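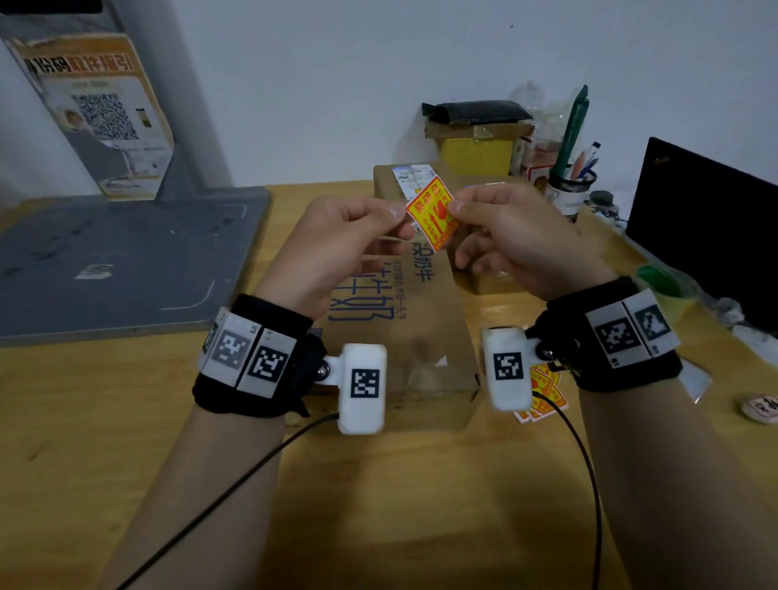

3. Packing and sending an order

By now you have a shop page, three flattering photographs of a bowl and, with luck, somebody who wants it. The Trondness site will take their money without any help from you. Getting the bowl to them in one piece is your part of the bargain, and it is where most new sellers come unstuck.

Read the whole section once before your first order. It takes less time than writing an apology.

3.1 What to have ready

Boxes in two or three sizes
Paper for wrapping and filling
Strong tape, and a dispenser you don't hate
Kitchen scales for anything up to 2000 g
Address labels, handling stickers and a pen that works

Second-hand boxes are welcome at Trondness. Our buyers would mostly like to see cardboard used again, and have never complained about receiving a mug in something that used to hold biscuits. Remove or cover every old address and barcode, though. Sorting machines are loyal to the first barcode they meet, and order 966 spent nine days going back to the shop the box came from.

3.2 Setting your dispatch details

1. Sign in and open My Shop, then Dispatch.

2. Enter the address your parcels leave from. Returns come here too, so avoid the address of a relative you are not speaking to.

3. Choose your dispatch days. You can tick all seven. Please don't. Buyers are shown these days as a promise, and two days you can manage will earn you better reviews than five you can't.

4. Set your handling time. Three working days is the default. Potters making to order should pick Made for You, which lets you type in a number of weeks.

5. Press Save. The page will look exactly as it did before. It has saved.

Note: changes apply to new orders only. Anything already bought keeps the dates the buyer saw at the till. 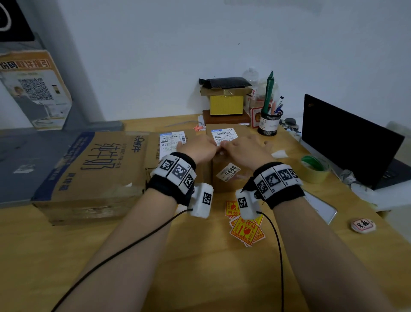 Can I send two orders to the same buyer in one box?

If both orders show the same delivery address, open the first one, choose Combine and tick the second. The system refunds the spare postage to the buyer and gives you one label. Combine before you print. Afterwards the button goes grey and stays that way, and you will need to write to the help desk.

3.3 Packing breakable things

1. Weigh the item on its own and write the figure down. You will want it if there is ever a claim.

2. Wrap each piece separately. Lids are pieces. Saucers are pieces. Elba Farías, who sells teapots with us and has broken fewer than anyone, wraps the spout first and the rest of the pot as an afterthought.

3. Fill hollow things with crumpled paper until they feel solid when you press them. Flat sheets folded neatly inside a jug look lovely and do very little.

4. Put a layer of filling in the bottom of the box, then the item, then more filling on every side. The item should not touch a wall anywhere.

5. Close the flaps and shake the box. If you hear anything, open it up and go back to step 4. If you would be nervous about shaking it, go back to step 4 as well.

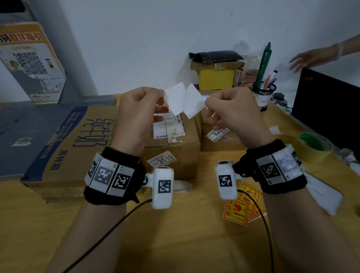 6. Tape the middle seam top and bottom, then across both ends, so that the tape makes a letter H.

7. Weigh the finished parcel and enter that weight, including the box. A parcel declared at 200 g that turns out to weigh 300 g is charged a surcharge larger than the original postage, and the carrier takes it from your balance without a word.

Caution: do not use string. It catches in conveyor belts. Brown paper on the outside is also out, however much it reminds you of Christmas in old films.

3.4 Labels and stickers

The address label goes on the largest flat side, away from seams and corners. Don't put tape over the barcode. Clear tape looks harmless, but it shines under a scanner and your parcel ends up in the pile for people to deal with by hand.

Handling stickers are a different matter. Use them by all means, on at least two sides, and expect nothing.
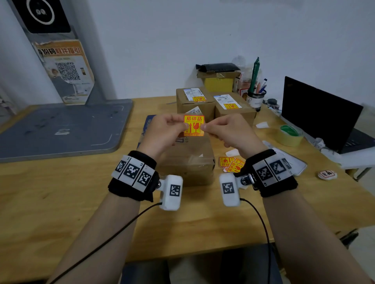 We once asked our carrier what a sticker changes about how a parcel is treated. The reply was long and courteous and came down to very little. Pack as if the box will be dropped from waist height on to one corner, and treat any kindness it meets on the way as a bonus.

If a parcel does arrive broken, ask the buyer to keep all the packaging and take photographs of it, inside and out. Claims must reach us within 14 days of delivery. The form is under My Shop, Problems, and it will ask for the weight you wrote down in step 1.

Section last changed 03/10/2019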